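4.2 Door opening in simulation

We love doors, and our policy mostly didn't! We trained it on 514 simulated episodes in the Kerier house, then let it loose on handles it had never met.
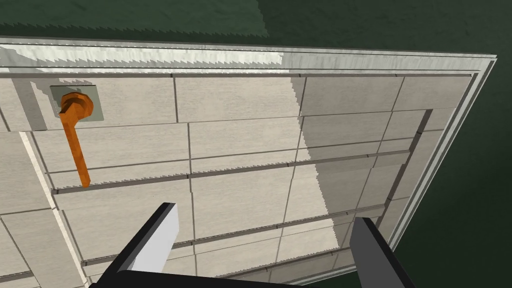 Figure 3. Wrist view with an orange lever handle, gripper open.

Wrist views without a handle stay in the training set too (I argued for dropping them and lost).
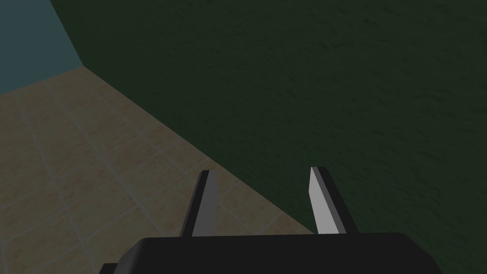 Does the policy get a map of the house?
It works from camera images and joint angles alone.

With two arms, the base has to fit beside the door as well, and that got fiddly.
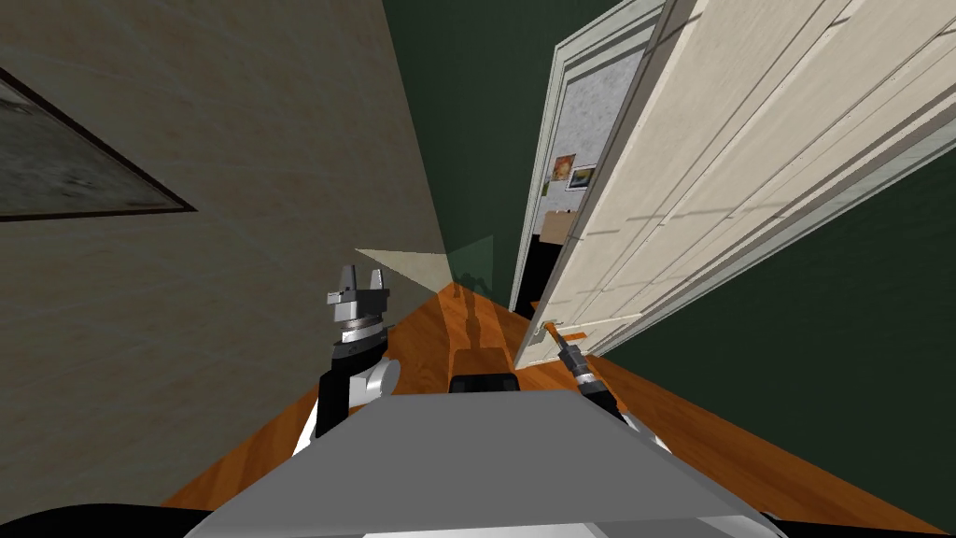 Right gripper at a brass lever, door open.

We ran 61 trials per handle and reset the arms after each one.

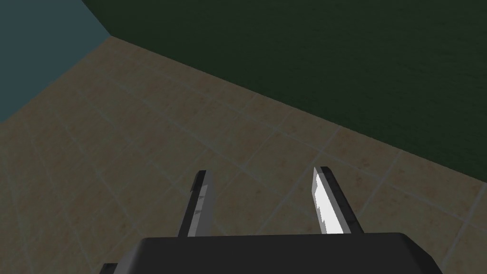
Bo-ram Shin remarked that nine more handles would tell us far more than extra trials, and I'm inclined to agree.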